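Robot Learning for Handling Tasks
Handout 6: Learning how hard to squeeze
Meifang Dong, Titthorpe

Last time we finished with the grasp planner, and a few of you asked the right question on the way out: fine, the planner tells the hand where to go, but who tells it when to stop closing? Today is all about that, and it's my favourite part of the course, so forgive me if I go a bit fast.

6.1 Why position control lets us down

With a rigid block, closing the fingers to a set width works well. The block pushes back, the motor current jumps, and the hand stops. Soft food gives no such clear signal. It yields a little, then a little more, and the current climbs so gently that any fixed threshold is either too early (the item slips out on the way up) or too late (you have made a smoothie).

Worse, two pieces of the same fruit can behave very differently. Ripeness matters, size matters, and so does whether the skin is on. Write the width at first contact as w0 and the width at the end of the grasp as w1. The squeeze is then

s = (w0 - w1) / w0

and what we want is a rule for choosing s while the hand is closing, from what the hand can sense at that moment.

6.2 The Simanjuntak method

The idea is lovely and quite simple. Keep a camera at the wrist, looking along the fingers. While they close, compare each new view with the view at first contact and ask how the outline of the item has changed. A soft item bulges between the fingers before it slips or tears, and that bulge can be picked up in the pictures while the motor current still looks flat.

The network takes in three things: a short run of wrist views, the current finger width, and the motor current. It gives back one number, the extra squeeze to apply in the next step. When that number drops below a small cut-off, the hand stops closing and the lift begins.

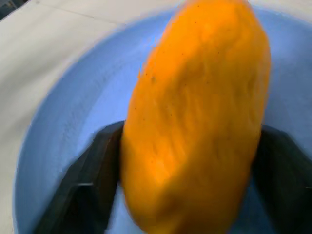 Figure 6.1. Wrist view over the bowl, with the fruit held between the two fingers. Look at the lower half, where the fingers press.

Two points to take from Figure 6.1. First, the fruit swells slightly outward between the fingers, and this is exactly the cue the network is meant to learn. Second, look how soft the left and right edges of the fruit are compared with the edges of the fingers. Motion blur like this is very common in wrist views, and a hand-written edge finder copes badly with it. The Rurell data set keeps its blurred views for that reason. An early version of the method was trained on sharp views only, and it did beautifully until the arm sped up!

6.3 What the tests showed

The Flestville trials used 561 training grasps, all driven by a person, and then 58 test grasps for each controller on items left out of training. A grasp counted as a failure if the item was dropped or if the flesh was visibly torn afterwards.

Fixed width: 34 failures out of 58
Learned squeeze: 15 failures out of 58

I still find this exciting, given how little data went in. But read the failures as well as the totals. Most of those 15 were drops, with very few tears, so the learned rule leans towards being too gentle. You could shift it by changing the cut-off, and you'll try that in the lab.

Be careful with one thing: the test items were new, but the bowls and the table were the same as in training. The results say nothing about a new background — a strong bowl colour behind the item might be helping the network find the outline. We don't know yet, and it would make a very good project.

6.4 For the lab

Bring your code from handout 5. You'll need the width log and the wrist views saved with matching times.

1. Plot s against time for five grasps and mark first contact on each.
2. Swap the learned rule for a fixed s and find the value that gives the fewest drops. Then check the tears at that value.
3. Remove the motor current from the inputs and train again. Write a short paragraph on what changed.
4. (Harder) Blur the training views on purpose, by different amounts, and compare.

Reading before handout 7: the section on slip in the course notes, up to the worked problem on friction.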